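## Rug under the table on a concrete floor, yes or no?

**Sabina Selvanayagam**

Hello all, I've been reading this board since we started looking for a place and I've finally run out of excuses not to post. We have a pale grey concrete floor, kind of mottled, and I love it dearly, but by the end of a long dinner my feet ache with cold and the whole room rings like a stairwell. My mother-in-law thinks we need a big rug under the table. My husband thinks rugs and food don't belong in the same zip code. The table is a light wood one, square, a Vetholm we got from a couple who were moving away, and it's the one piece in the house I'd carry out of a fire. Floor in the first one, table in the second.

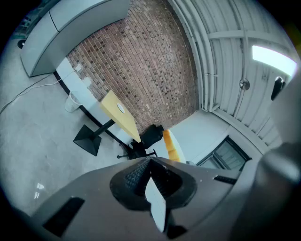
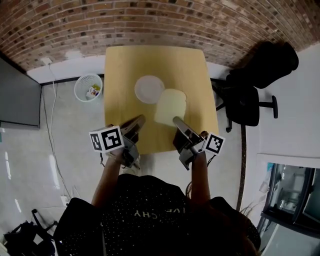
**Fathima Sikder**

Welcome, Sabina! I'm on your mother-in-law's side, with one condition, and that's size. The rug has to be big enough that a chair pushed back is still on it with all its legs. If the back legs drop off the edge every time somebody gets up, you'll hate it within a week and so will your guests. Measure the table, then pull a chair out as far as a full person pulls it after dinner (my father is my unit of measurement) and mark that spot with tape on every side. Live with the tape for a few days before you shop.

And go flatweave. Crumbs sit on top where you can get at them, and chairs slide.

**mudroom_marge**

I'll disagree with Fathima, in a friendly way. We had a flatweave under ours for three years with two small kids and I still think about what was in it. Spilled milk goes straight through to the pad and you don't know until August. I'd leave the table bare underneath and put the rug on the other side of the room where people sit with their shoes off. Slippers by the door for guests. My aunt keeps a basket of them, all knitted, none of them matching, and people fight over the green pair.

**Fathima Sikder**

Marge, that's fair about the milk, but a rug across the room won't do much for feet under the table, and feet were the question! A washable one would get around it, surely.

**mudroom_marge**

Have you ever tried to wash one the size you're describing? Ours went to the laundromat folded like a burrito and the machine walked.

**tallgrass_ed**

Can I put in a word for the ringing, which is a separate problem from the cold. A thin rug does a little for it. What did more for us was curtains, the heavy lined kind, hung wider than the window so there's plenty of cloth even when they're open. Then a bookcase on the wall across from them, filled unevenly. We were quoted 2,000 dollars for acoustic panels by a very nice man from Arkar and ended up spending less than half that on curtains, and I can hear my wife from across the table now, for better or worse.

One more thing before you buy any rug. Is the concrete sealed? Put a few drops of water down and come back in ten minutes. If they've left a dark spot, it isn't sealed, or the sealer has worn off, and I wouldn't put a rubber-backed pad on it. Ours left a yellow waffle pattern that's there to this day. Felt pad, always.

**Sabina Selvanayagam**

Oh, this is wonderful, thank you. I did the water drops by the window and they just sat there, but near the kitchen end they left a mark, so I suppose it's worn where we walk most. I would never have thought to check. The tape is going down on Friday – my father-in-law is coming for dinner and he pushes his chair back farther than anyone alive.

Budget is up to 1,000 for everything, so curtains and a rug may have to take turns. There's a wool flatweave at Patwary I keep visiting. They let you take one home for a weekend with a deposit.

While I have you, does anyone oil a light table like ours? I have a can of Skarwood and I'm scared of it turning orange.

**tallgrass_ed**

Curtains first, then. You'll notice them sooner. As for the oil, try it on the underside and leave it a week. Mine went a shade darker and stayed there.

**mudroom_marge**

Take the Patwary one home for the weekend, by all means, and serve soup.

**Fathima Sikder**

Marge!! Serve something dry, Sabina, and let us know how far the chair went.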